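OK, gripper fault story from the Trivham cell, because three people asked me why I was grumpy all week.

1/ We've been picking clothes hangers. Plain job: find hanger, close on hanger, lift, drop in the Walldale bin. It ran 300 picks without me touching a thing and I got cocky!

2/ Then it started closing on nothing. Full squeeze, full lift, a very confident trip to the bin with zero hanger. And the log said "grasp OK" every single time (ugh).

3/ My first guess was vision. Cream hanger, pale surface, not a lot of contrast, so I spent a whole evening fiddling with exposure. Didn't help one bit.

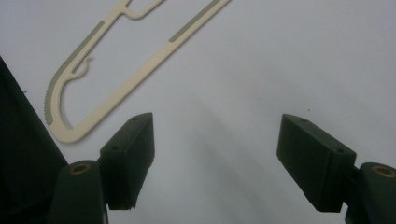

4/ Second guess was the grip strips, those gray bits, one rubbery with little teeth, one smooth. Nope, smooth bar or toothy bar, same miss.

5/ It was the closed-position check. Somebody (me) had set the threshold at 576 when we swapped controllers, and fully shut reads below that on the old one but not on the new one. So empty fingers counted as a hold.

6/ The bit that bugs me is the safety stop reads that same flag. I've locked the cell to slow speed until the Caston folks send a patch.

7/ If you're on the same controller, go check yours tonight, please. Value's on page 4 of the setup menu.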